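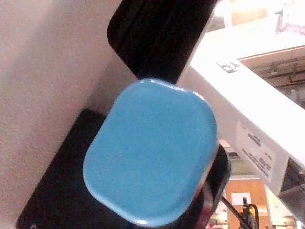 De: Baiba Kļaviņa
Para: lista Fios e Nós
Data: 12 fev 2021
Assunto: Re: Fio trançado, fio fino e a ponta que foge

Olá a todos,

Peço desculpa pela demora, Mareike, a tua mensagem ficou aberta no meu ecrã uma semana inteira e eu sempre a dizer que respondia depois do jantar. Depois do jantar adormeço, é o que é. Mas tenho muito a dizer sobre isto, preparem um café!

Deixo a parte principal para quem entrou na lista há pouco:

> Mareike Vogler escreveu:
>
> Caros, tenho uma dúvida de principiante que já não é bem principiante. Quando uso fio trançado, o nó fica-me direitinho à primeira, mas sinto que arrasto o tecido ao passar. Quando mudo para um fio mais fino e liso, passa lindamente e depois o nó abre-se assim que pego na tesoura. Faço 2 laçadas na primeira volta, aperto, faço a seguinte, e quando olho a primeira já cedeu.
>
> A outra coisa é a confusão. Nunca sei onde pôr as pontas. Ao fim de alguns pontos tenho fio para todos os lados, puxo um e é sempre o errado. Cortam logo? Deixam compridas? E com sangue no campo, como é que distinguem o que é fio do que é reflexo?
>
> Se alguém tiver apontamentos do encontro de Tavley, agradecia muito, não consegui ir.
>
> Mareike

Ora bem. Eu estive em Tavley em outubro, na sala grande da Ukside, e tomei notas num caderno que depois apanhou com meia garrafa de água, de maneira que parte do que se segue é memória e parte é arqueologia. Quem lá esteve que me corrija.

Primeiro, o trançado. Concordo contigo, o nó agarra muito melhor. A superfície tem textura, as voltas prendem umas nas outras e perdoa bastante a quem aperta torto (eu, portanto). O preço é o tal arrasto. O que me ajudou foi deixar de puxar o fio para cima. Eu passava a agulha e depois esticava o braço como quem abre uma gaveta emperrada, e claro que o bordo vinha atrás! Agora puxo devagar, baixinho, na direção em que o fio já está a sair do tecido, e com a outra pinça encosto de leve ao lado do orifício, sem apertar. Encostar chega. Se agarrares o bordo com força ficas com uma marquinha feia e um tecido que se rasga mais depressa no ponto seguinte.

E passa o fio todo de uma vez só quando tens a certeza de que a outra ponta está presa ou bem à vista. Perdi tantas pontas curtas por causa disto que até me custa escrever.

Depois a tensão. Lembro-me de sair do primeiro dia convencida de que apertar bem era apertar muito, e passei a noite no Plurkotel a treinar nós no cordão da cortina (ficou lá um, paciência, era um bom nó). No segundo dia percebi que o que se quer é ver os dois bordos encontrarem-se, e parar aí. Se o tecido fica branco e faz um rego por baixo do fio, já foste longe demais. Numa ferida comprida isto nota-se imenso, porque um ponto apertado de mais numa extremidade repuxa tudo e os vizinhos parecem frouxos, e lá vais tu apertar os vizinhos também, e a coisa nunca mais acaba. 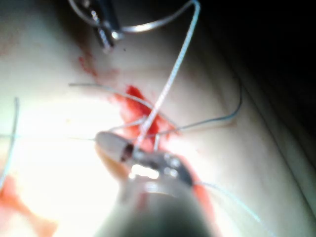
A questão das pontas compridas, então. Há quem corte a cada ponto e há quem deixe tudo em espera e corte no fim. Eu sou das que deixam, mas com regras! A minha é que cada par de pontas tem de ir para o seu lado, longe do sítio onde vou trabalhar a seguir, e que nenhuma atravessa a ferida se puder evitar. Quando tenho de ter um fio a atravessar, porque o estou a usar para tração ou porque ainda não decidi o que fazer com ele, ponho-lhe uma pinça hemostática na ponta e pouso-a sempre do mesmo lado. O peso da pinça mantém o fio esticadinho e eu sei sem pensar que aquele não é para puxar.

Misturar espessuras também ajuda mais do que parece. Se o fio de tração for branco e trançado e os pontos forem de um fio cinzento mais fino, distinguem-se até com o campo sujo. Quando treinava com tudo da mesma cor fazia exatamente o que tu contas, puxava o errado e desmanchava o trabalho de meia hora. Há uma página no meu caderno que diz só "NÃO PUXAR O OUTRO", sublinhado, e já nem sei a que exercício se referia.

Quanto ao sangue: aí não tenho truque elegante nenhum. Compressa, pressão suave, esperar, olhar de novo. Encostar, nunca esfregar, que esfregar só espalha e depois ficas com um borrão cor de laranja à volta e deixas de ver o bordo. E mexe a luz! Tinha o candeeiro Eberhard do lado direito, baixo, e o fio fino brilhava tanto como o metal do porta-agulhas. Subi-o e pus-lo mais para trás, e de repente os fios passaram a fazer sombra no tecido. A sombra é uma ajuda enorme, diz-te a que altura está a curva do fio. Se a sombra se afasta, o fio está no ar e podes passar por baixo; se está colada, está pousado, e é melhor levantá-lo pela lateral antes de tentares apanhá-lo com os bicos.

Sobre apanhar: apanha pela pontinha dos bicos, perpendicular, e só fecha quando vires o fio dos dois lados. E não agarres a parte que vai ficar dentro do nó, sobretudo no fio liso. Um fio liso mordido fica com um vinco e é por aí que parte, normalmente no último nó e com alguém a ver.

Agora o nó que se abre, que era a tua pergunta principal e eu a deixá-la para o fim. As 2 laçadas iniciais estão certas. Suspeito de outra coisa: quando vais buscar a ponta para a segunda volta, levantas as mãos. Toda a gente levanta. Basta um niquinho e a primeira volta folga. Experimenta assentar a primeira, largar a tensão de um dos lados só, e manter o outro fio rente ao tecido enquanto fazes a volta seguinte em sentido contrário. Sentido contrário a sério, com as mãos a cruzar, senão fica um nó corredio muito bonito que desliza com toda a alegria. No fio fino ponho voltas a mais sem vergonha nenhuma. No trançado não preciso, e um nó gordo de trançado incomoda e fica ali espetado.

O exercício que fiz durante o inverno foi este, caso te sirva: 12 pontos seguidos com o trançado, sem cortar nada, depois 7 com o fino, na mesma linha, a entrar nos intervalos. A ideia é aprender a andar no meio de fios alheios. Os primeiros ficam horríveis. Eu fazia laços enormes por cima da ferida, daqueles que vão dar a volta e voltam a descer do outro lado, e acabava sempre com o instrumento dentro do laço sem saber como tinha lá ido parar. A solução é chata: antes de cada passagem, parar e afastar o laço. Deixá-lo pousado onde se veja inteiro. Leva uns segundos e poupa uma carga de nervos.

Também experimentei encurtar o fio logo no início. Cortava 50 cm e ia-me embora com aquilo, e para pontos separados chega perfeitamente, a curva do laço fica mais pequena e há menos para gerir. Para contínua já me pareceu curto, mas eu gasto muito fio, sou uma mãos-largas.

Ah, e os bicos sujos! Quando há sangue seco na articulação do instrumento, ele fecha mal e uma pessoa culpa o fio. Limpar entre pontos, com compressa húmida. O Indrek Org vai rir-se de eu escrever isto, que em Tavley me emprestou a compressa dele mais do que uma vez.

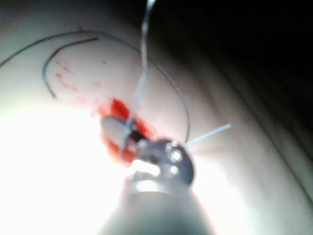
Reet Strazds discorda de mim quanto às pontas em espera, e como me escreveu em privado e autorizou que eu pusesse aqui, cá vai: acha que deixar tudo comprido é um vício de quem aprendeu com alguém ao lado a segurar, e que a trabalhar sozinho se deve atar e cortar ponto a ponto, guardando comprido apenas o primeiro e o último, para orientar a linha. Diz ainda que o laço solto à volta da zona de sangramento é o que mais atrasa os alunos, porque recolhe tudo, encharca-se e depois cola ao tecido, e que prefere recolher o excesso para um lado antes de sequer pegar na agulha.

Tem razão na parte do laço, dou-lha toda. Na parte do vício, humm. Gosto de poder voltar atrás. Quando a linha está torta e só reparo ao quinto ponto, desfazer o segundo com a ponta ainda comprida é um instante, e com ela cortada rente ando à pesca com a tesoura e estrago o bordo. Mas reconheço que a linha do Reet fica mais limpa do que a minha, vi-a e tive inveja. Mareike, tenta das duas maneiras e conta.

Ficou por responder se vale a pena humedecer o trançado antes de o passar. Imelda, tu falaste nisso no encontro e eu não apanhei tudo (ver acima, a garrafa de água). Acho que disseste que sim, para deslizar melhor, mas tenho escrito ao lado um ponto de interrogação e uma seta que não vai dar a lado nenhum. Podes repetir?

E se alguém trouxe por engano um porta-agulhas com fita verde no cabo, é meu. Pago os portes.

Beijinhos e bons nós,
Baiba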